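25/09/2026

Friday at last, and I've got a pot of tea beside me and the window open, so this may go on a bit.

The long run finished in the night. I'd left Prurora working through its 500 kitchen episodes and promised myself I wouldn't look at the numbers before breakfast, a promise I kept by eating breakfast at ten to six. The old method, where the arm plans its whole reach from one look and then commits to it, managed 274. I haven't had the heart to add up the new one properly yet, because I want to go through the failures by eye first and be sure the checker is being fair to both. Last month it was scoring a bottle as lifted if it so much as hopped, and I'd like never to have that conversation again.

So most of the morning went on stepping through the renders, cup of tea in one hand. The top-down reaches were where I started, as they're the ones I fret over most. The blue cap is such a small thing to aim for, and the wrist has to come over the counter and point straight down with all that elbow behind it.
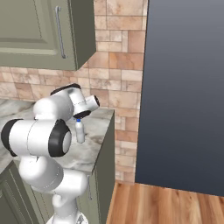

Over the blue cap, bottle on the marble by the green cupboards.

I do like this kitchen. I spent far too long in the spring on the wall tiles, getting them uneven and warm-looking, when I ought to have been fixing the contact settings, and I'd do it again. It makes the hours of staring a good deal kinder.

The idea itself is simple enough that I'm still a little shy of it. We call it Trovumlow, for reasons lost to a whiteboard. The arm makes a rough plan, goes part of the way, and then looks again and asks itself how sure it is about the last stretch. If it isn't sure, it backs off a touch and has another think. That's all! The fuss is in deciding what "sure" means, and how often it may change its mind before it turns into a ditherer. I capped it at 19 looks per reach after an episode in the summer where it hovered until the clock ran out, like me in front of the biscuit tin.

After lunch I moved on to the island, where things stand closer together and the choosing gets harder. A yellow cup just behind a black bottle is exactly the sort of arrangement I worry about. From some angles the bottle covers a fair bit of the cup, and the old planner would go barging in regardless.
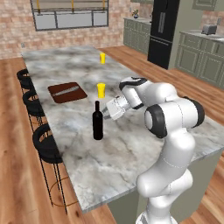

Sepp

I set aside 49 episodes to watch again on Monday with fresh eyes. Some are plain misses and a few look to me like the checker's fault. There's also a handful where the second look seems to have made matters worse – it had a decent plan, doubted it, and picked a poorer one. Those interest me more than the successes, if I'm truthful, and I think they deserve their own paragraph in the write-up.

Still to do: rerun the island set with the seeds swapped, label the axes on the Cutari plots before anyone else sees them, and back up the logs twice.

Tea's gone cold. Washing to bring in.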